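Storage basket

A storage basket is an open or lidded container used to hold loose items in a home, shop or workplace. Most have a flat base and upright or slightly sloping sides, and the sides are often pierced or woven so that air can pass through. Baskets are among the oldest household goods, and they are still made by hand in many regions as well as molded or welded in factories.

Materials

Early baskets were made from whatever grew nearby: willow, rush, split oak, palm leaf or cane. Willow rods are soaked before weaving so that they bend without cracking, and they stiffen again as they dry. Wire baskets came into general use once drawn wire became cheap. Plastic followed in the twentieth century and is now the usual choice for kitchens and bathrooms, where natural fibers tend to mildew.

Paper rope and felt are also used, mainly for light goods such as yarn or toys. Felt baskets fold flat when empty but sag under weight.

Construction

A woven basket starts at the base. The weaver lays out a set of stiff stakes, fixes them at the center, and works thinner strands over and under them. The stakes are then turned upward to form the sides. The border is made last, by bending the ends of the stakes down and tucking them behind one another.

Molded baskets are made in one step. Melted plastic is forced into a steel mold, and the openings in the walls are formed by raised blocks inside it. Openings save material and reduce weight, but they also weaken the wall, so the rim is usually made thicker.

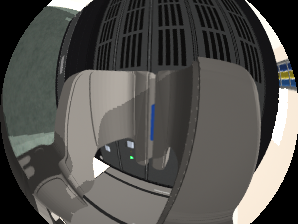 Why do many storage baskets have openings in the sides?

Openings let air reach the contents, which helps damp cloth dry and keeps onions and potatoes from spoiling early. They also let water drain and make it easier to tell what is inside.

Regional types

The Kotian basket is a round willow form with two handles and a raised foot. It was made for carrying apples and holds 33 pounds when full. Older ones have a band of unpeeled willow below the rim – the bark gives a brown stripe against the paler rods. The weaving season there ends in July.

The Pravarari basket is taller and narrower, with a fitted lid. It was used for flour and dried beans and was lined with cotton. Surviving examples have 31 stakes, an odd number being needed for the continuous weave on the sides.

Factory types

The firm Clillent sold a stacking wire basket in 2 sizes, mostly to grocers. Its handles swung inward to support the basket above. A later plastic model, the Kukix, had 125 openings and a solid base. It was sold in white and pale green and is still found in secondhand shops, often with a cracked rim.

Care

Willow and cane should be kept away from radiators, as very dry rods become brittle. Dust can be removed with a soft brush. Plastic baskets may be washed in warm water with dish soap. Rust on a wire basket is rubbed off with steel wool before repainting.

See also

Hamper
Crate
Wickerwork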